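Home | Ask | Topics | Members | Log in

Can a machine put the washing away yet?

Posted by doldale_kettle in Home & Garden
Print this page | E-mail to a friend

I've been going round in circles on this all January. We're a house of five in Camholm and the washing I can cope with, it's the bit afterwards that beats me. Everything gets dumped on the kitchen worktop and stays there until somebody wants to make toast. I keep seeing clips of robot arms folding shirts and I want to know if any of it is real – I mean real as in I could buy one, plug it in and go to work.

My brother-in-law says a cheap arm kit and a bit of patience would do it. He quoted me 1569 quid for the parts, which is a lot of patience.

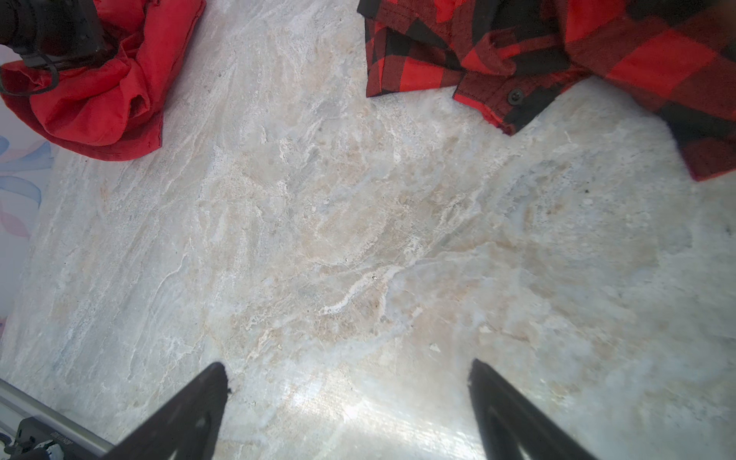
I don't even need neat folding! If it could pick up one thing, work out whose it is and drop it in the right basket I'd be over the moon. Has anyone tried?

Reply from Rudd

Short version, no, not at home and not for that money. I look after the packing line at a workwear place in Clallholm and we trialled an arm on folding overalls last spring. Same garment, same size, laid flat by a person first, and it still took three goes on a bad one. Boxes it's brilliant with, it'll stack those all night.

Cloth is the trouble. A box is the same shape every time you meet it, but a shirt that's been flung down is a new shape every time, and the arm has to find an edge before it can do anything useful. Checked shirts were a pain for ours as well (it kept taking a line in the pattern for the edge of the cloth), and shiny tops on benches gave it grief until we put a matt mat down. Nylon stuff just slid. We ended up keeping the arm for cartons and the overalls went back to people.

Your sorting idea is a better bet than folding, mind. Grab and drop is much easier, and if it picks up two socks by mistake who cares.

Reply from mops_n_buckets

get a robot hoover they're great. 11 months and mine has only eaten one phone charger

Reply from slowcooker40

I'd half disagree with Rudd – sorting is easier to pick up but harder to decide. How does it know your daughter's jumper from yours? You'd be sewing tags in everything, and by then you could have put it all away. I'd buy four baskets and make the kids do it. Cost me 40 quid, still going.

Print this page | E-mail to a friend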